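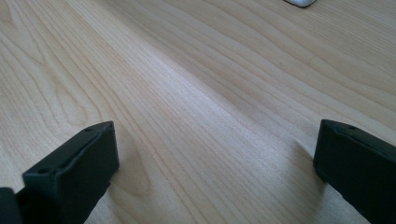
Workshop notes, January, started 7:40 in the morning with coffee

OK, the pale table. I've been putting this off since before the holidays and I want it all written down while I still remember what I did to the other one.

Background for whoever reads this later: the Ultadgate office sent us two tabletops from their old reading room and wants them looking the same again. Table A went back in December. Table B is the light one with the big arches in the grain at one end, and it's the one I like better. The arches run out into long straight lines as you go down the top, and there are darker brown streaks mixed in with the cream that I really don't want to lose under a finish that's too yellow (see my grumbling about Table A, two pages back).

Still can't settle what it is. The Ziltus paperwork just says "light hardwood finish", thanks very much. I say maple, then I look at it in the afternoon and say birch. The pattern looks like flat-sawn veneer to me and I'm going to treat it as veneer no matter what, so that means thin, so that means NO machine sanding. If you're reading this and reaching for the orbital, please put it back on the shelf!

Morning, cleaning test. Soft cloth, barely damp, one drop of dish soap in the bowl. I went with the grain the whole way and did a patch at the straight end first where a mistake would show least. Wiped it dry right behind me. The cloth came up gray, then less gray, then pretty much clean on the fourth go. Four passes seems to be the number. A fifth did nothing except make my shoulder hurt.

Light: I keep getting fooled by the far end. If I crouch down and look along the top it goes so bright that I can't see the grain properly, and I start thinking the color has faded down there. Then I walk around to the other side and now the OTHER end is the pale one. So it's glare, at least mostly. Going to check again at 4 with the blind down before I write anything about fading on the job sheet. I told Ultadgate last time that Table A was faded and had to take it back, a bit embarrassing.

The low look is still worth doing, though. With my chin nearly on the wood I can feel silly and also find every raised spot. Found a little rough patch by the arches, more of a fuzz than a scratch. I haven't touched it yet.

Sanding plan, by hand only:
200 grit on the cork block, used paper, not a fresh sheet
with the grain, and follow the curve where the lines bend
stop and wipe every few strokes
stay well back from the edges

About that curve – on Table A I went straight across the bend because it was easier, and you could see it once the oil went on. Small faint lines, all heading the wrong way. I got most of them out but it took an entire afternoon.

After lunch. Tried the Oei clear wax on an offcut and the Lareo water-based finish on another, side by side on the windowsill. The wax is lovely to the touch and warms the color up more than I'd like. The Lareo stays closer to the bare wood and smells of almost nothing, which my head appreciates. Neither offcut is a perfect match for the top, so I'm not reading too much into it. Leaving both overnight. Please don't stack anything on them, the one with the blue tape is the wax.

Job number for this one is 1,087, and it needs to go on the underside tag too because both tops came in with the same label. I nearly mixed them up in the rack!

4:00 check: blind down, one lamp from the side. Color looks even to me from end to end. I'm leaving "fading" off the sheet.

Still to do
Fuzzy patch by the arches, go slow
Ask Ultadgate if they want satin or something flatter
Look at the offcuts in daylight, not under the lamp
Buy more cork blocks, the good one is crumbling at the corner
Find out who has the wide brush, I want it back before the first coat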